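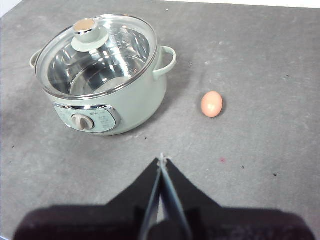
## 3.2 Adesão ao repouso doméstico

Dos 1.261 episódios de gripe registados em Treto, só 60 incluíram os três dias de cama recomendados. Os restantes doentes declararam-se «quase bons» – categoria que o questionário Zein, por otimismo, não previa.
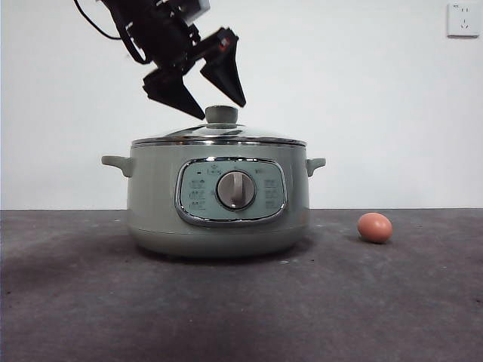 **Figura 2.** Panela elétrica verde com braço robótico preto por cima.

A febre autodeclarada foi excluída da análise: cerca de 600 respostas diziam apenas «alguma».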